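Airline cancelled my flight, wants me to take a voucher

Posted in: Flights and refunds
March 16, 2023

Fadwa Soliman

I booked two return tickets with Sinia for my mother and me, going out at Easter. Last night I got an email saying the outbound flight has been cancelled for "operational reasons" and offering a voucher for the full amount plus a small extra. The return flight is still running as far as I can tell.

I paid 244 euro for the pair, through a booking site called Hado. The voucher has to be used by November and only on their own routes, and we are unlikely to go anywhere else before then. Sinia's chat says to ask Hado. Hado says the airline has the money and I should ask them. 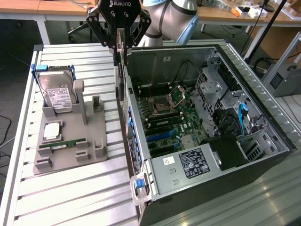

My mother would still like to travel if there is another flight within a day or so of the first one, but the email did not mention that at all. Can I ask for a different flight, or is it the voucher or nothing? I have not clicked on anything yet.

Malathi Pinto

Don't click accept on the voucher. Once you take it you have normally given up the cash.

If you are flying from an EU airport, or into one on an EU airline, the choice is yours – a refund or another flight to the same place. It is for the airline to arrange the other flight. The cancelled leg and the return are on one booking, so if you go for the refund ask for both legs back, or you could be left with a return you can't use.

Write to Sinia by email or their web form, not chat. Give the booking reference, say you do not accept the voucher, and say which you want. If it is another flight, look up the times first and name the one that suits you. Copy Hado in. Whether you get compensation on top depends on how much notice you had, and with more than two weeks there is usually none.

Keep the cancellation email and screenshots of the chat.

dumitrescu_k

Same happened to me last year with a different airline. Took 30 days and a lot of emails but I got the money in the end. Ring your card company if they ignore you.

Fadwa Soliman

Thanks both. I have written to Sinia asking for the flight the morning after and copied Hado.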